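The quote from Lirnar came in at 63 pages, and I read all of it on a train, which is my own fault. I buy equipment for a company that packs and ships office furniture. Every February somebody above me asks whether we should put a robot on the budget, and every year the proposal gets thicker and the part about cost gets thinner.

My complaint this time is with the line called "training data." It sat near the back, under cables and spare parts, as if it were one more thing that comes in a box.
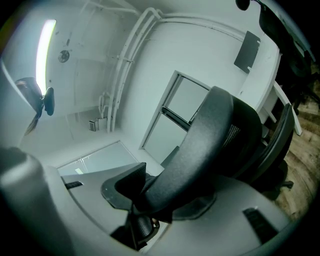

Budget sheets like to pretend that work happens in no place at all. Lirnar priced the hand-held grippers to the cent and put down nothing for the room. But a gripper has to be used somewhere, and somewhere has rent and a floor plan. It has black mesh office chairs pushed up close, with a door behind them and pipes running down the wall. Every square foot of that is being paid for by someone, and if you sign without asking, the someone is you. I asked. The answer was that space is "typically provided by the customer." Typically is a word I have learned to charge for.

Then there is the matter of how much data. The proposal said 80 hours per task. A competing bid from Travholm said 40 for the same task, and neither one could tell me what happens if the number is wrong. I suspect both numbers were picked because they are round. When I buy a forklift I know what it lifts before I pay for it. With these systems I am asked to pay for the lessons first and find out later how good the student is.

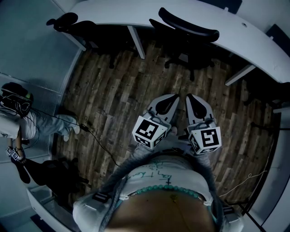

Labor is where I really dig in my heels. The sales deck for the Duman arm talks about savings in headcount, and it does so before a single person has been taken off a single shift. What I see at this stage is headcount going up. You need people holding the grippers, one in each hand, arms out in front of them over a bare wood floor, and you need them for as long as the data takes. They want wages, breaks and somewhere to sit down. I would also like to know what a full day of that does to a pair of shoulders, and I could find no page that said.

Žydrūnas Luik, who runs our packing floor and is far more patient with vendors than I am, thinks I'm being unfair. He says any new machine has a year of expense in it before it pays, and he reminds me that I fought the Lasix labeler too. True enough. I did fight it, and it works fine now - after 28 service calls, which I also have in a folder.

So I haven't said no. I sent the proposal back with four lines added: room, wages, repeat sessions, and who owns the recordings if we part ways. Lirnar has promised a revised quote. If it comes back with those lines filled in, I'll take it upstairs and argue for it. If they come back blank, the money goes to the loading dock, which has needed a new door for longer than I've worked here.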